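Last updated: April

I moved to Takport with two suitcases and one box of kitchen things, and in the first evening I learned that I can't write my own address. I mean that I could write it in letters, but the woman in the phone shop could not read it. She turned the form around, looked at it, turned it back and asked me very politely to spell.

In my country we learn to write in school with joined letters, and the number one has a long hat, and the seven has a belt. I never thought about it. For thirty years everybody could read my sevens. In Takport my one was a seven, and my seven was something else, maybe an F. My first package from home went to house number 775 on our street, and our street stops long before this. I live at 115.

So I decided to learn handwriting again, as an adult, and I want to write down how it goes.

First I bought a notebook at Kovács, the stationery shop behind the bus station. It is a narrow shop and the paper is kept in flat drawers, you must ask before you open them. I asked for a school notebook and was given one for small children, with three lines for each row and a picture of a duck on the cover. I used it anyway. Every morning at 6:40, before work, I filled one page. The first week was only the letter r. My r looked like a small broken v, and it made me more angry than a letter should. 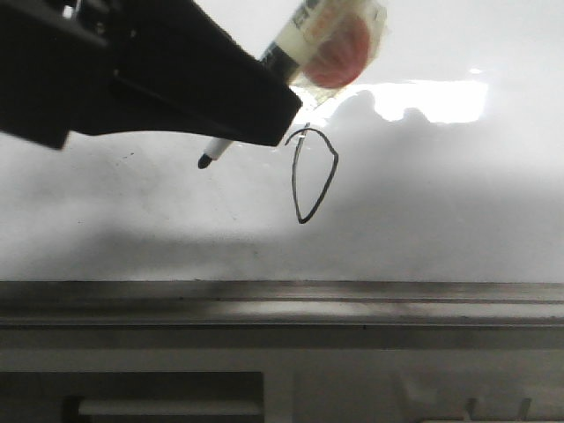
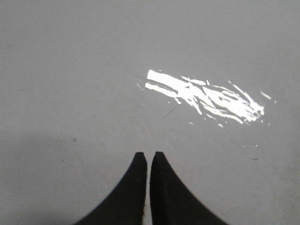
After the r came the capital letters, and these were easier. I like the capital G very much now. I practiced it by writing Gollomora, the name of the village where my grandmother had her house, again and again until the page was full. It was a strange feeling to see this name in a foreign hand. She would not have recognized it as my writing. She wrote to me every month when I was a student, with a blue pen and almost no space between the words, and I still need an hour for one letter.

Then I joined an evening course at Clivico, the adult school near the river. I expected a class about beautiful writing, with ink and feathers. There was no ink. We wrote shopping lists, notes to a neighbor, and a message to say that we will be late. The teacher gave us the task to write 2000 words by hand in one month, any words, and to bring them in an envelope. I stopped at 900. My hand hurt, and I also found that I have not so much to say when I can't delete it.

But something changed with the 900 words. I write slower, and I finish the sentence in my head before I begin - with the keyboard I never do this. My shopping lists are now very clear. My husband says they look like a letter from the bank.

I kept the belt on my seven. The teacher said it is allowed, and the mail comes to the right door. The one has lost its hat, and I miss it a little when I write the date.

Next I want to try the left side of the page, I mean the margin, because my lines still start more and more to the right until the last one has only place for two words.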